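About us

Grideo is a bedding and household textiles service with one workroom, in Oltudholm. We wash, mend, fold and store blankets, duvets, sheets and cushion covers for guest houses, holiday lets and people at home. We also make up beds, either on the day guests change over or as a regular weekly visit.

Who we are

The business was started by Fabian Schnyder, who had spent years running the linen room of a small hotel and thought that smaller places deserved the same service. He began with one van and a rented wash house behind the Imhof bakery. There are now 13 of us. Most of the team do a bit of everything, though the mending is left to the three people who are good at it.

We moved to the present workroom in April, two years after the first van went on the road. It has a proper drying loft, a long folding table and enough shelving to keep winter and summer bedding apart.

What we look after

At the moment we look after the beds in 50 guest houses and lets between Oltudholm and Flundau, and 324 private households send us their bedding at least twice a year. Last year 3,368 blankets came through the workroom. Fleece throws are the most common, followed by wool blankets and then cotton bedspreads.

Each item gets a small cloth tag with the customer's number when it first comes in. The tag stays on for as long as we look after the piece. If you would prefer us not to sew anything in, we can pin a tag for the wash and take it off again before delivery.

How we work

Bedding is collected in cotton sacks, which we supply. Please do up zips and buttons before you put things in, and keep anything that has been near paint or oil separate. Duvets travel in their own sack.

Fleece is washed cool with very little soap and dried in the loft on slatted racks. We do not iron it. Wool is washed by hand or aired, depending on the label, and takes longer – allow a full week between collection and delivery. Loose threads along an edge are trimmed or stitched back, and we ring before doing any repair that would show.

Lint is brushed off by hand with a stiff clothes brush. Some always comes back on fleece once it has been unfolded and used, so we leave a brush with our regular customers.

Beds and folding

On a bed visit we strip the bed, turn the mattress if asked, and start again from the bottom sheet. The sheet goes on first and is smoothed from the middle outwards. Pillows and cushions go up against the headboard. The duvet is rolled towards the head of the bed while the blanket is being folded, so that there is a flat surface to work on.

Blankets are folded on the bed if there is no table. We fold lengthways first, then over again from the side, and pull the corners straight at each turn. Thick fleece does not hold a sharp crease and we don't try to give it one. A folded blanket can be left across the foot of the bed or put away in the cupboard, whichever the customer has asked for on their card. 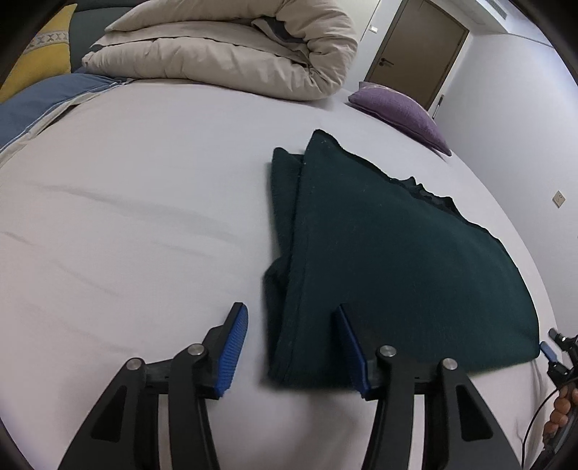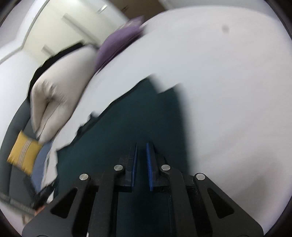 Storage

Customers with little cupboard space can leave bedding with us between seasons. Everything is washed before it goes on the shelf. We use lidded boxes for blankets and breathable bags for duvets, and the room is kept dry all year. We ask for three working days' notice when you want something back.

Visiting and contact

The workroom counter is open in the mornings for dropping off and picking up. There is space for one car in front of the door and more along the lane. For bed visits, please ring first so that we can talk through the number of beds and what you would like done with each one. A printed price list is kept at the counter, and we can post you a copy.

This page was last revised in March 2022.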